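Endusia Opens Garment Care and Repair Service in Birnstead

BIRNSTEAD — Endusia, the household textile company, today announced the opening of a garment care and repair service at its Birnstead store. The service will accept everyday clothing, bedding and table linens for mending, alteration and hand finishing, and will be open to all customers whether or not the item was bought from the company.

The new counter opens on Thursday at 8 a.m. and takes up the former stockroom at the rear of the ground floor. It includes four sewing stations, a pressing area and a fitting room. Endusia has hired staff from the Birnstead area for the positions, and all of them have completed the company's in-house training in darning, seam repair, zipper replacement and hem work.

Customers can bring items in without an appointment. Each piece will be looked over at the counter and given a written price before any work begins. Simple jobs such as buttons, open seams and loose hems will be ready in two working days. Larger jobs, including relining coats and replacing zippers in heavy jackets, will be given a pickup date when the item is dropped off.

Endusia tested the idea with a repair desk at its Lumon Street store last year. That desk took in 1,467 items. Trousers and children's coats made up the largest share of the work, followed by knitwear. The company said the results of the trial shaped the price list and the opening hours in Birnstead, where the counter will stay open until 7 p.m. on weekdays.

“Most of what came across the desk at Lumon Street needed a small fix,” the company said in a statement. “People had kept these clothes in a closet for months with a broken zipper or a torn pocket. They wanted to wear them again and did not have a place to take them.”

The repair price list will be posted at the counter and on the Endusia website. Prices are set by the type of job, so a hem costs the same on a pair of work pants as on a pair of dress pants. Items that cannot be repaired will be returned to the customer at no charge. Endusia will not accept leather, fur or wedding dresses at this time.

The store will also carry a wider range of thread, patches, buttons and replacement zippers for customers who prefer to do the work at home. The selection includes the Ryu line of darning yarns, which until now has been sold only through the company's website. Ryu yarns come in wool and cotton and are packed on small cards with enough yarn for several repairs.

Alongside the counter, Endusia will run free evening classes on basic clothing care. Sessions will cover reading care labels, treating stains, sorting laundry, storing woolens over the summer and sewing on a button so that it stays on. Each class has room for 30 people, and sign-up is at the service counter. The first classes are planned for January, with dates to be posted in the store.

A printed care guide will be given to every customer who picks up a repaired item. The guide is eight pages long and covers washing temperatures, drying and ironing for common fabrics. It recommends closing zippers and hooks before washing, turning dark clothes inside out, and using a mesh bag for hosiery, fine knits and anything with thin straps. The guide also has a section on hand washing — how much detergent to use, how long to soak and how to press out water without twisting the fabric. 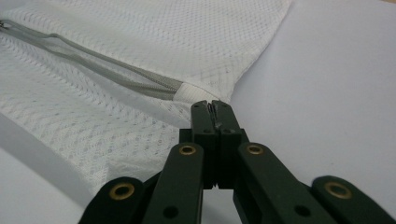 A white mesh laundry bag with a gray zipper.

Customers who own delicate items are asked to mention this at the counter, where staff can note the fabric on the repair ticket. All items should be clean when they are dropped off. Pockets should be emptied, and any spare buttons or matching thread that came with the garment can be handed in with it.

The Birnstead store will remain open as usual while the remaining work on the pressing area is finished. Visitors should use the front entrance, as the side door will be closed to the public until the work is done. Parking behind the building is not affected.

Endusia plans to review the service after its first season and will then decide on opening hours for the following year. The repair desk at Lumon Street will continue to operate on its current schedule.

About Endusia

Endusia makes and sells bedding, towels, table linens and sewing supplies for the home. The company sells its products through its own stores and online.

Media inquiries: Endusia Press Office, Birnstead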